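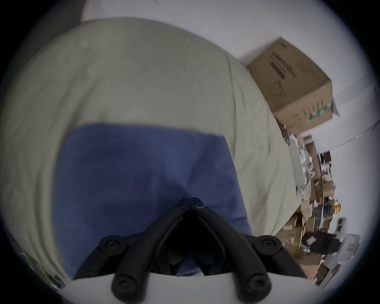
Re: [handheld-practice] Draft 3, section 4 (pre-session checks)

Sorry for the slow answer, been on the Kusier benches all week and reading this on my phone between sessions. Quick comments inline, then a couple of things that aren't in the draft and should be.

On section 4 Rainer Kasten wrote:

> 4.1 The operator shall inspect all visible fasteners on the
> finger linkage before each session. A loose fastener ends
> the session until it is re-torqued and logged.

Fine in principle. "All visible fasteners" is too loose though. On ours you can see six screws from the camera side, two little ones at the top pivot and four big ones on the arms, and people look at those because they're right there in the picture. The ones on the back of the mount never get looked at. Suggest we say "all fasteners on the linkage and mount, both sides". And a paint mark across head and arm. A witness mark takes a second to read, a torque driver takes five minutes to find.

Also "ends the session" is heavy. Pauses. If I re-torque and log it why am I starting a new session id? Naver site does it that way and they have a pile of three-episode sessions that are a pain to merge.

> 4.2 The lens shall be clean and the gripper shall appear in
> the same position in the image as in the reference still,
> to within 10 pixels at the top pivot.

Yes. Keep. Would add WHEN. We check at the start and then somebody bumps the tool on a shelf upright at episode 40 and the rest of the set is off. Chauvin people check at start, at every battery change, and at end. Cheap, and if the end check fails you know which block to throw out. We went back through 1394 episodes last month doing that by hand, 119 of them were past tolerance and all of those came after a battery change. So not random bumps, the camera is getting twisted when the door is opened. Would not have seen that with a start check only.

> 4.3 The work area shall be cleared of all objects not
> required for the task.

No. Strongly no on this one. I know why it's there — somebody tripped. But as written it's two rules mashed together. Floor and walkway clear, absolutely, write that as its own item with its own number so nobody can trade it off. The shelves and whatever is on them is a different matter. If we sweep every shelf before recording we get data from rooms that don't exist. Half of what we're asked for is storage and packing areas and those are full of cardboard and bags and odds and ends. Leave it as found. What I'd ask for instead:

4.3a Floor and operator's path clear, including one step behind the operator.
4.3b Nothing above shoulder height that can be brought down by pulling on what's below it.
4.3c Otherwise leave the area as found. Do not tidy between episodes unless the task is tidying.

4.3b matters more than it sounds. Soft stuff is the problem. Boxes get put on top of bags and covers and anything else with a flat-ish top, then you grip the fabric lower down, pull, and the whole stack comes at your head. You're looking at the fingers, not up. Gedell had one last year, box corner to the forehead, no harm done but only luck.

> 4.4 Contact with deformable materials shall be avoided
> unless specified in the task sheet.

Ok but the task sheets nearly always specify it, so this rule does nothing. What we need is a rule for HOW. From our own notes:

- approach open, fingers square to the fold if you can
- stop short of the material, hold still for a beat, then close. Without the pause the annotators can't find the start of the grasp
- when you're right up against a big piece of cloth it fills most of the view and the tracking has little else to work with. Keep an edge, a corner, a bit of wall or shelf, anything with detail. If all you can see is plain cloth back off and come in from another angle
- never let material get into the gap between the arms. If it does, open, don't pull. Pulling is how we stripped a pivot screw

The third one could go in section 6 (tracking) I suppose but the operators only read section 4, so put it in both.

> 4.5 Printed matter, labels and documents in view shall be
> covered or removed.

Conflicts with 4.3c so needs wording. Shipping labels with a name on, yes, cover. Ordinary box printing, leave it. With the wide lens most box print off to the sides is too small and soft to read anyway, but "too blurry" should not be left to the operator to judge. One look at a sample still on a proper screen before the first episode, whoever is running the session signs for it. Papers lying around same thing, flip them over.

Not in the draft:

Finger life. Nothing anywhere about when to replace. We swap at some 500 episodes because that's when ours start to feel sloppy, no science behind it. Would be good to hear what the others do before we put a number in a document with "shall" in front of it. If nobody has measured then please let it be a "should".

Reference still. 4.2 refers to it but no place says how to make one. Which background, how far away, fingers open or closed. Open, I'd say, since the joints are easier to see. Needs an annex.

Left handers. The door thing from 4.2 is worse if you hold the tool in the left hand and open with the right. Two of our four are left handed. Just a note would do.

Who owns the log. At the moment it's a spreadhseet here, a paper book at Chauvin. Don't care which as long as the columns match.

Can we push the vote to July? I can turn 4.3 and 4.4 into proper text before then if Rainer sends me the source file, the pdf is no good for editing. I'm reachable mornings until 11, after that on the bench and won't see mail

M.

On Draft 3 Rainer Kasten also wrote:

> Please limit comments to sections 3 and 4. Section 5
> (storage and charging) is waiting on input from Naver and
> will be circulated separately. Silence will be taken as
> agreement.

ps. silence as agreement, please not for the shall items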